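The Bell at Mottram

My grandmother kept the ferry bell at Mottram for the better part of her life, and when she got too stiff in the knees to climb down to the landing, the bell came to me, along with her oilskin coat, her blue enamel teapot, and a ledger so swollen with damp that it wouldn't close unless you sat on it.

There was hardly a ferry left by then. The bridge at Gretum had taken the trucks, and after the trucks went the families, and what remained were the people who had always crossed at Mottram and saw no reason to learn another way of getting over a river. The boat was called the Iltimley, after the village on the far bank, and she ran at 4 in the afternoon whether anyone wanted her or not. I rang the bell twice, waited long enough for a slow walker to come down from the road, and rang it once more. That was the whole job, and I'm embarrassed to tell you how long it took me to do it properly.

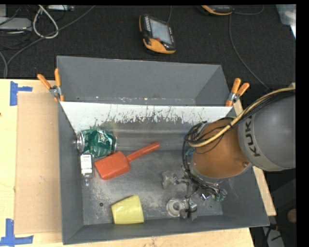
The trouble was the waiting. My grandmother never owned a watch that worked, and when I asked her how long to leave it between the second ring and the last, she said, "Until they've had a fair chance," and went back to buttering her toast. So I stood there in her coat, which came down past my shins, and tried to feel what a fair chance was. Some days I rang too soon and there would be an old man up on the path with his hat in his hand, looking at the back of the boat. Other days I waited so long that the pilot leaned out and asked if I'd fallen asleep on my feet.

One wet evening in April I took the ledger down and sat with it by the stove, peeling the pages apart with a butter knife. She had written down every crossing she ever rang for, 1479 of them in that one book alone, with the weather and the state of the river, and now and then a line in the margin. "Held her for the baker." "Held her, dog loose." "Held her a good while, no one came, glad I did."

I read that last one over until the kettle boiled dry.

The next afternoon I rang twice and then put my hands in the pockets of the coat and listened to the water going under the boards. The pilot coughed. A heron got up off the mud and settled again a little farther down. And then, a long way up the road, I heard a gate, and I let go of the rope and waited for whoever it was.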